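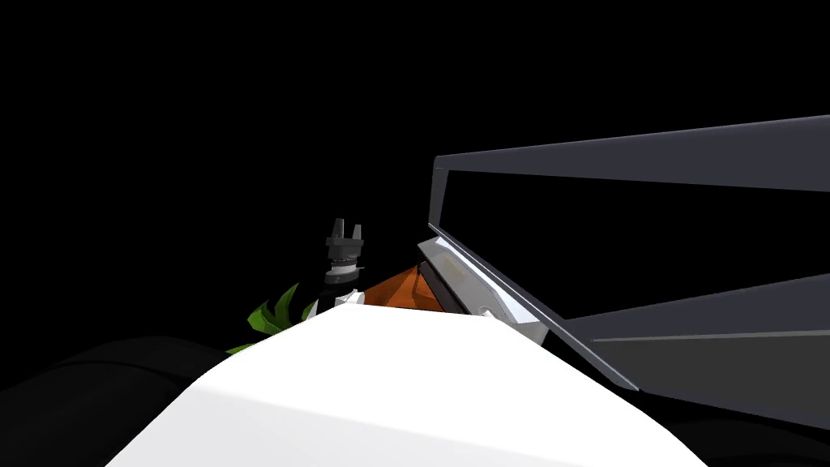

How often should the gripper on a small arm be recalibrated?
After every change of fingers, and otherwise once a month. An arm that runs only a few hours a week can go longer, provided the zero position is checked at each start.

The remainder of this post records the August service of the Kasgate cell, which I have looked after for two years. The hour counter stood at 3002 when I began. The previous service was carried out at 1744, later than the schedule allows, and I have moved the reminder forward accordingly.

All settings are first tried in the Clultarel simulator, where the arm, the gripper and the fixtures are modeled. A wrong limit costs nothing there. I run the full opening and closing stroke, then the approach from each side, and only then copy the file to the controller.

On this occasion the simulator reported a wrist limit that did not agree with the cell. The value in the model was 226 degrees, left over from an earlier mounting plate. Rosemarie Rieger found the correct entry in the Doležal drawings and I updated both copies the same evening.

The mechanical work was brief. The finger screws were removed, cleaned and refitted with fresh thread lock. The wrist cable was rerouted – the old tie had begun to mark the jacket – and the grip force was set to 80 percent of the rated value. Vlastimil Slanina prefers a lower figure for soft parts, and his settings are stored under a separate program name.

One item remains open. The Irnar power supply makes a faint ticking sound for the first minute after a cold start. The output voltage is within limits, and a replacement fan has been ordered. I will add a note to this page when it has been fitted.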